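How I Plan a Walking Route in a Town I Don't Know

I travel for work a lot, and the first thing I do in a new place is work out a decent walk. It took me years to get good at it, so I'm writing my method down (Ivars Org, who shares my office, keeps asking for it).

Start with a paper map if you can get one. I print mine at 400 percent so I can read the street names without my glasses. Mark your hotel, then pick one spot you really want to see and draw the loop between them in pencil.

Next, go over the loop and circle every big road you'd have to cross. More than five circles and I redraw it — waiting at lights wears me out faster than hills do!
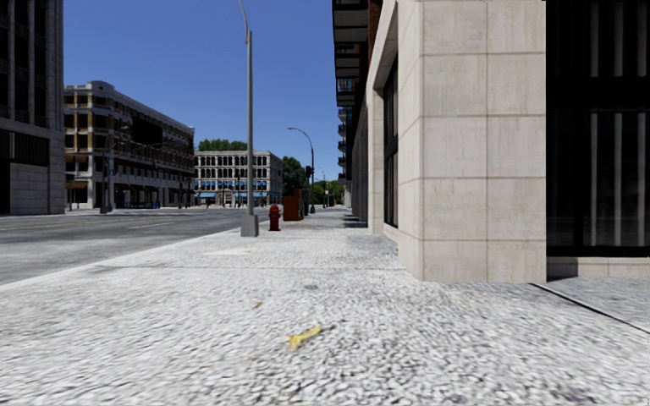
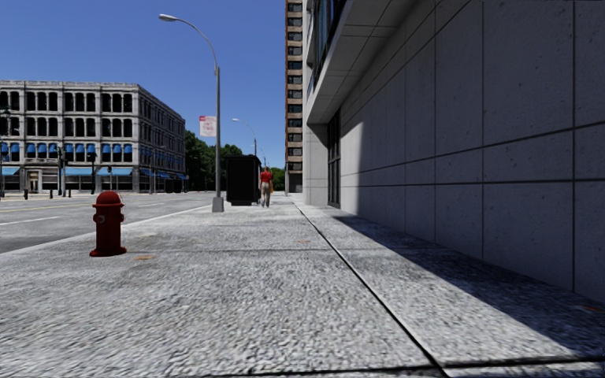
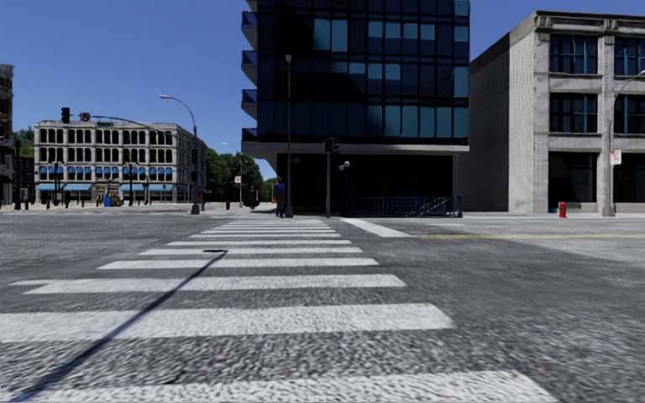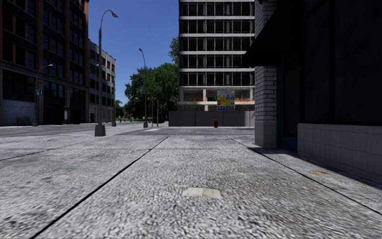

Now add your stops. I like a bench or a coffee shop near the halfway point, plus a bathroom I'm sure about. Write the opening hours right on the map, in pen this time.

Then pack light. I carry water, a snack and my old Clegg day bag, which has lasted me ages. Wear the shoes you already love, please, and save the new ones for home.

Last step: walk the loop backward the next morning. Different light, different doors open, and I nearly always find a bakery I missed the first time.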